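4.3 Bathroom objects in the Haklow kit

We come now to the part of the Haklow scene kit that gave us the most pleasure to test. The kit ships as a set of ready-made simulated rooms with a two-finger gripper already mounted and tuned, and a buyer can start collecting episodes the same afternoon. Our copy was installed by Jailson Quintana on the Hornby workstation using version 2 of the asset pack, the one released on March 1, 2024. All results in this section come from that version. The kitchen rooms were covered in 4.2, and the physics settings are the same unless we say otherwise.

The bathroom rooms surprised us. Most packages we have used in the past treat a bathroom as a box with a white basin in it, and the objects tend to float a little above whatever they are placed on. Haklow's rooms have veined stone, wood grain, hard-edged shadows and fittings that get in the way of the arm, as fittings do! Ivone Guerra, who ran the first trials, had to rewrite two of her approach paths because the planner kept treating the rim of the sink as free space. That was an error in our collision margins (we had left them at the kitchen values) and had nothing to do with the kit.

We ran 80 episodes split evenly over 5 room layouts. Each episode began with one object standing on a flat surface and ended when the object was held clear of it or the time limit ran out. Scoring was done from the state log, and Heloísa Coutinho checked it by hand against the rendered video. She disagreed with the log in seven cases, all of them involving an object that had tipped over and was still being counted as upright. Ismael Vasconcelos reported this to the Haklow support desk and had a corrected threshold in June, along with a very clear note on how it had been chosen. We reran the seven cases with the new value and the two sources then agreed.

The kit renders every episode from an outside camera and from a camera on the arm, and both streams are written with the same clock. For our purposes this is its best feature. Figure 6 gives one view of each kind.
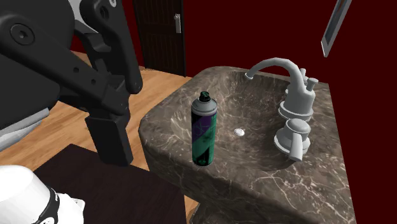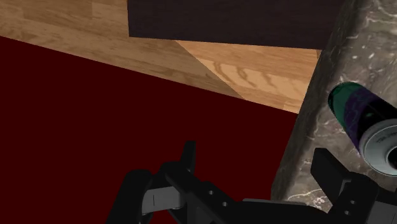 Figure 6. Spray can and marble sink, bathroom layout, Haklow kit.

Grasp planning from the arm camera alone is where we expected the rooms to be hardest, and it is where the Besnard planner, our baseline, lost most of its points. It was written for tabletops with a plain background and looks for one strong outline. A tall, slim can on the sink rim, with a label in black, purple and green, offers it several, and the cream veins in the stone add more. In the second view the can lies slantwise at the right edge with its silver-grey end partly out of sight, so a planner that wants the full outline has very little to work with. Adding the outside stream helped at once, and we would urge anyone buying the kit to use both from the first day. Gervásio Brito has since moved our own planner to the paired input, a change of a few lines thanks to the shared clock, and the version described in section 5 (Zavalport in the tables) takes the two streams by default. We kept the single-stream option for comparison with earlier work.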